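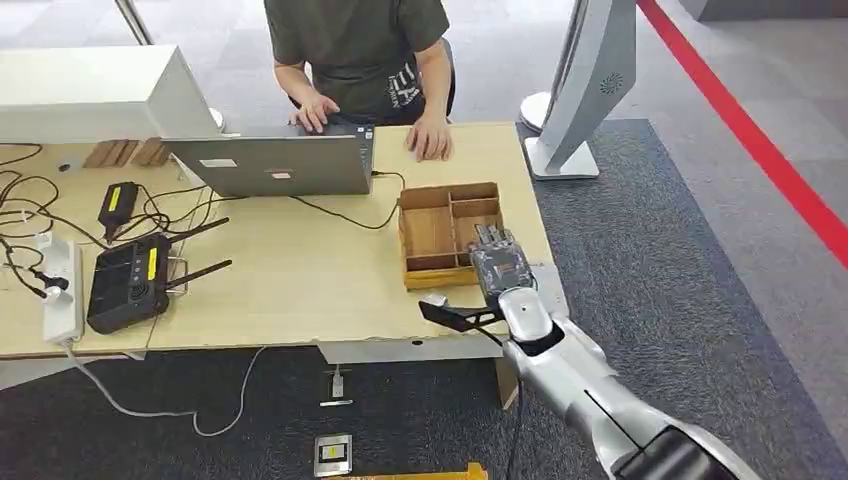 Does Background Music Help Students Study? A Small Test of a Big Claim

Hammad Virk
Research Methods, Term Project
November 11, 2018

1. Why I picked this

My roommate studies with music on. So do most people in my dorm, and so do I, or I did until May, when I failed a statistics midterm that I had prepared for with headphones on every single night. That proves nothing, of course. I might have failed it in total silence. But it made me want to look at the claim that music helps you concentrate, which gets repeated so often that people have stopped asking where it came from.

The claim is also being sold. There is an app called Plalent that offers "focus tracks" for a monthly fee, and its front page says users remember more of what they read. I looked for the study behind that line. The link goes to a blog post, the blog post links to another blog post, and the second one is gone. I wrote to the company and got an automatic reply thanking me for my interest.

My question was simple: if students read a passage with music playing, do they answer more questions correctly than students who read it in silence? I expected the answer to be no. I am stating that up front so the reader can decide how much it may have leaned on my results.

2. What other people have found

Most of what I read for this project is less exciting than the headlines. The work usually brought up in support of music and thinking is about listening to a piece of classical music before doing a short spatial task. It is not about having music on while you read a chapter. Later attempts to repeat the result were mixed, and one common explanation is that people do slightly better when they are in a good mood and awake, whatever got them there.

For music during reading, the picture is different. Songs with lyrics tend to get in the way, probably because following words on a page and words in your ear use some of the same attention. Instrumental music is harder to pin down. Some studies find a small cost, some find nothing, and a few find a small benefit for certain people. I did not find anything that would justify the sentence on the Plalent page.

One more problem with this reading is that I could only get at papers our library has paid for. I tried to use whole papers and not summaries, but for two of them I had to settle for the abstract.

3. Method

Participants. I recruited 90 students by putting up flyers in the Khokhar building and at Fika, the coffee place across from it. Everyone got a free coffee for taking part. I know what that does to a sample: it gives you people who like coffee, have a free half hour, and are willing to be tested by a stranger. Three people left before the questions, all for reasons that had nothing to do with the task (one had a bus). That leaves 87.

Groups. Each person drew a folded slip from a bag, and the slip said silence, instrumental, or lyrics. There were thirty slips of each kind. After the three dropouts every group had 29 people, one lost from each, which is pure luck.

Materials. The reading was a passage on the history of canal building. I chose it because I could not find anyone who already knew or cared about the subject. The quiz had 20 questions, some on plain facts and some on the main argument. Each was worth five points, so a perfect score was 100.

The instrumental group heard slow piano music. The lyrics group heard pop songs in English. Both were played through the same model of headphones, a cheap pair by Millex, at a volume I set and asked people not to touch. The silence group wore the headphones too, with nothing playing, so that having something on your ears would be the same for everyone.

Procedure. People read for ten minutes, gave the passage back, waited two minutes, and then took the quiz without music. At the end I asked whether they normally study with music and how well they thought they had done.

4. Results

I am leaving the full score sheet out of this version because the course asks us to submit it separately. The pattern can be put in words.

The silence group and the instrumental group came out so close together that I would not bet on which one would be ahead if I ran it again. The lyrics group did worse than both. The gap was clear on the fact questions and much smaller on the questions about the main argument. I had not predicted that difference between the two kinds of question, so I treat it as something to check and nothing stronger.

The part I found most interesting was the last question on the form. People in the two music groups rated their own performance higher than people in the silence group did. The lyrics group, which had the lowest scores, was the most confident of the three. If that holds up, it would explain a lot about why the belief is so popular. Reading with songs on feels good, feeling good is easy to mistake for learning, and most of us never compare it with anything.
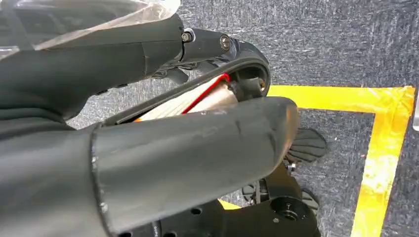
I would still be careful with it. A self-rating on a five-point scale is a rough tool, and people who have just had ten minutes of pleasant music may be kinder to themselves on any question you put to them. I could have asked them to rate something unrelated as a check, such as how good they are at parking, and I wish I had.

Habit made less difference than I thought it would. Students who always study with music did a little better in the music groups than students who never do, but once I split the groups that way the numbers got small, and I don't think much can be built on them. One person who said he "cannot read without music" was in the silence group and had one of the best scores of the whole project. He did not believe me when I told him.

5. What could be wrong with this

Quite a lot. I will start with the things I think matter most.

Ten minutes is not studying. Real studying goes on for hours, it is boring, and some of the case for music is that it keeps you in the chair. My test can't speak to that at all. It is possible that songs cost you a few facts per page but get you through more pages, and in that case a tired student might come out ahead. Several people made this argument to me while drinking their coffee, and I did not have a good answer.

I picked the music. A person who hates slow piano was stuck with slow piano. Letting people bring their own would be closer to real life, but then every person hears something different and it becomes hard to say what was tested.

I knew which group each person was in. I read the instructions from a card to keep them the same, but I can't promise that my face stayed the same. A second person should have handled the slips.

I wrote the quiz myself. Two of the questions turned out to be badly worded, since nearly everyone in all three groups missed them. I kept them in because I had said beforehand that I would keep everything. Dropping them does not change the order of the groups – I checked – but I decided to report the version I had planned.

And I wanted a certain result. I got most of it, which should make a reader more suspicious and not less.

6. What I would say to a student

Going by this project and the reading I did for it, I would not pay for a focus track. Nothing I found suggests that instrumental music makes you remember more. It doesn't seem to do much harm either, so if you like it, leave it on. Songs with words are another matter when the task is to learn facts from a page, and I would turn them off for that part.

I would also suggest testing yourself after a session with music and after one without. Do it more than once and write the scores down, because your sense of how it went is exactly the thing I have come to doubt.

7. If I did it again

Longer reading, at least an hour. A quiz written by someone else. A delayed test a week later, as remembering canals for two minutes is not what anyone needs. I would also add a group with ordinary background talk, like what you hear at Fika around noon, because plenty of students swear by that too and I have seen even less evidence for it.

Plalent has still not answered my question about the study. If they do before the final version is due, I will add their reply as an appendix.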